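My sister Lorena rang in September to ask whether she should wait for a robot before replacing her dishwasher. I told her to buy the dishwasher. She got a Rinaldi for 432 and it washes plates, so that was good advice.
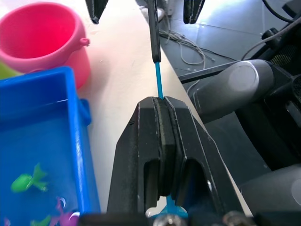

Chores are harder for machines than people think, and the small ones are the worst. I've been following this since the Jastel vacuum, which cost me 397 and still gets stuck under the sofa. Tidying up after children is a fair test. Take a blue tray of what looks like water with toy sea creatures in it, a green fish and a purple thing with thin limbs, and a pink bucket standing behind. My nephew is four and can clear that lot when he's told to. For a gripper with two hard black fingers, every toy is a different shape, and water makes it harder to see where the edges are.

I think floors are done, more or less. Laundry isn't. I'd put bath toys somewhere between the two.

Lorena has now asked about windows. I said I'd look into it after Christmas.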